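Are Household Machines Ready for the Hallway Table?

2021-04-27

It is often assumed that the first chores to be handed over to machines will be the heavy ones. 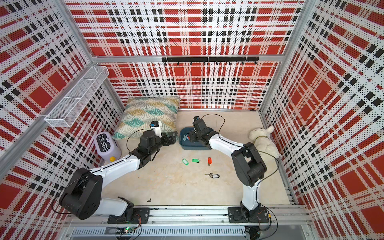
My own view, formed over several years of writing on the subject, is that the small chores will prove the better test. Putting keys away is a case in point. A key on a tag is thin, lies flat and turns when it is touched. A set of keys may be hung on a hook or dropped into a tray, and the tray asks a good deal less of the machine.

In February I put this question to Kazuhiro Shibata, formerly of Aoki, who takes a stricter line. He holds that no arm should be called useful in the home until it can complete 500 pick-ups with fewer than 10 requiring help. By that measure, the trial published by Madon falls short: of 800 attempts at lifting small household items, 732 were completed unaided. Keys and coins accounted for most of the failures.

The position on the shop floor is more favourable. At Trester, parts arrive in the same place and facing the same way, and the arms there are trusted with a full shift. No household is kept in such order, and a family should not be asked to live as though it were a packing line.

I remain of the opinion that tidying small objects into a tray is within reach, and that hanging them up will take longer. Readers who attended the Skokness open day and reached a different conclusion are invited to write to me.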